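Handheld grippers as a service: Brovis on its Satti kit

2024-12-10

Brovis rents out handheld grippers and processes the recordings made with them. The product is called Satti, and a standard package holds two hand-operated grippers with cameras, a charging case and access to an upload portal. We spoke with the company's product lead at its office in Valtstead. She asked that the conversation stay on the hardware and the terms.

The jaws run on a bar linkage with exposed pins. "A linkage is easy to inspect and easy to repair," she said. "The customer can see every joint. When one gets play in it, they swap the pin with the tool in the case." The ridged pads are consumables. Brovis supplies 6 pairs with each rental and recommends a change after 1,000 closing cycles, sooner if the ridges look rounded.

The first customer outside the company was Diretberg, a service firm that wanted demonstrations of household sorting and clearing. Its operators worked in ordinary homes and delivered 3,157 recordings by the end of August. Brovis rejected part of that set, mostly for poor tracking. "Glossy tile and strong window light are hard on the tracking," she said. "We now say so on the first page of the manual – it used to be in an appendix."

Asked which objects cause the most trouble, she named thin paper and soft film. A carton has flat faces and a predictable width. Crumpled paper has neither, and the operator gets little feedback through the handle about how far it has compressed. The pads have to meet it from both sides before the lift starts. "People squeeze too hard at first. We tell them to close until the paper stops shifting and then hold."
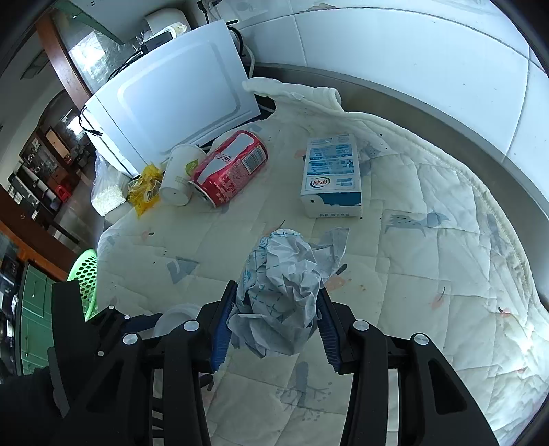
Crumpled paper held between the ridged pads, with a can, a paper cup and a carton farther back on the quilted pad.

Two-handed work costs more to process, as both grippers must be tracked on a common clock. Brovis bills it as two recordings. We asked whether customers object. "Some do. Our answer is that they get two usable streams."

There are limits. The jaws are not sealed, and the manual rules out liquids and loose powder. Small parts can drop between the linkage bars. The minimum order is 100 processed recordings, which will put off anyone who only wants a trial. A shorter package is under discussion, she said, but has no price yet.

Replacement pads can be ordered through the portal. Returned kits are checked for joint play before they go out again.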